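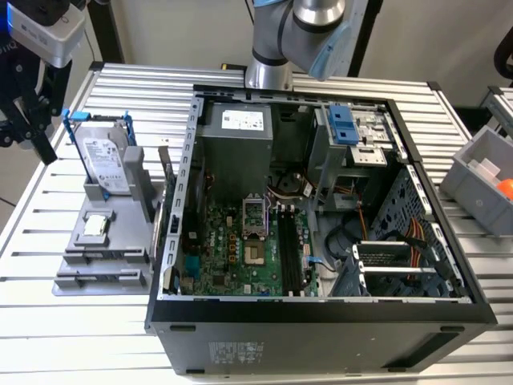 Nine times out of ten the old computer was fine, according to one reader who wrote in after our November column on repair shops, and the shop sold a new one anyway. The letter ran to four pages and asked why we had let the trade off so lightly. So we went to see the owner of Skovbridge, a two-room repair business that advertises "honest fixes" on its front window, and put the complaint across the counter.

The owner, who asked that we use only the shop's name, did not enjoy the question.

"People think we make a fortune on new machines," the owner said. "We don't. I make more on a day of cleaning and memory upgrades than I do selling a box."

That may be true, but the price list on the wall does not make it easy to check. A diagnosis costs $110, paid up front. If the customer buys a replacement from the shop, the fee is waived. If the customer takes the old computer home and thinks about it, the fee is gone. I suggested that this looked like a nudge toward the sales shelf.

"It's a courtesy," the owner said. "If you're spending $586 with me, I'm not going to charge you for looking."

And if the repair would have cost less than that?

"Then I tell them. Most of them buy new anyway. They come in already wanting to."

Does the shop keep a record of what it recommended and what the customer chose? It does not. The work orders list the fault and the amount paid. The recommendation is made out loud, and so there is only the shop's word for it.

We talked for a while about Satti, the diagnostic program the shop runs on every machine that will still start. It gives each computer a score out of 400, and anything in the lower half is printed in red. I asked what the score measures. The owner said age, speed and "general condition," and could not say how much each one counts. The program is made by Cludiatu's competitor in the same office park, I was told, and then, a minute later, that it came from Cludiatu after all.

"I didn't write it," the owner said. "It's a guide. I've been doing this 20 years, I don't need a number to tell me a drive is dying."

Why hand the number to the customer, then?

"They like having something on paper."

On parts, the answers were better. The shop pulls used memory and power supplies from machines that people leave behind, tests them, and sells them with a 90-day promise. The owner was frank that some makers' desktops are easy to work on and some are a misery, and that a plain office tower with the side off is still the cheapest thing in the world to keep going.

"A kid could change the power supply in one of those. I'd show them how if they asked."

Has anyone asked?

"Not many. Two, maybe."

I brought up Fakness, the extended coverage plan offered at the register. The leaflet promises "full peace of mind" and leaves out spills, drops, batteries and anything the shop decides is wear. The owner said the exclusions are standard. I said that standard and fair are different words. The owner moved the leaflets to the other side of the register and said customers are free to say no.

Before leaving I asked whether the shop would put its recommendations in writing, repair price next to replacement price, on every order.

"I'd have to think about how that would work," the owner said. "It's more typing."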